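Packing the snacks, second attempt
07/01/2021

In my family the snacks for a trip were always packed by my mother, the night before, in one big sack, and we children were not allowed to look inside. Now I am the one who packs, and I must confess that for a long time I did it badly. Last December we drove 239 kilometers to my aunt with everything thrown into a single bag, and when somebody wanted the small crackers I had to empty half of it on my knees.

So this time I decided to sort first and to pack later. I took all the bags down to the floor, and I put there also the packages from the kitchen cupboard, the ones I had forgotten and the ones I had hidden from myself.
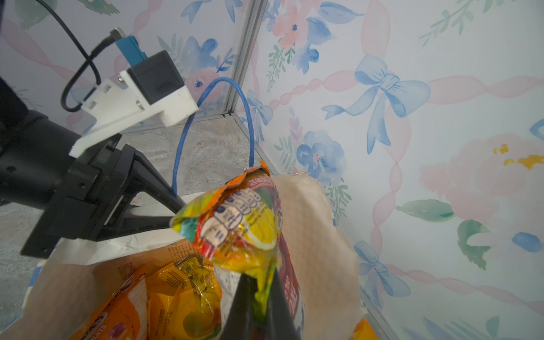 My first rule is now about the paper bags. I like them very much because they stand open while you work, and when they are empty they fold flat behind the bread box. The plain brown kraft ones are my favorites, especially the tall ones, but in a tall bag the small packages go to the bottom and you do not find them again. For this reason I put the tall bag next to a lower one with a white inside, where I can see at once the yellow-orange package with the red fruit on it. I also learned to hold a shiny snack bag upright when I put it in, and never to push from the top. Chips do not forgive pushing!

The second rule is about money. I wrote a limit of 1,800 on the shopping list, and I spent 108 more than the limit, so I can not say that I am an example for anybody. The good olives are guilty.

The third rule I made only this week: one nice bag for the things which we will eat on the road, and it goes in the car last. I choose for this the cream shopping bag with the blue and white checks and the thin rope handles. It is a pleasure to carry it, and the handles do not cut the fingers. The bigger packages go toward the back, the small ones go in the spaces between them, and I leave the top open. 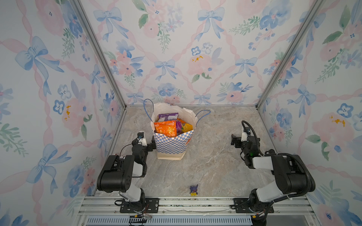 Oana Onu wrote to me after my previous post that she never mixes sweet and salty in one bag, because then her children choose only the sweet ones and the salty ones come back home. She gives to each child a small paper bag with a name on it, and when it is finished, it is finished. I think she is more strict than me, but I will try it on the way back. I only need to find paper bags small enough, and a pen that does not smear.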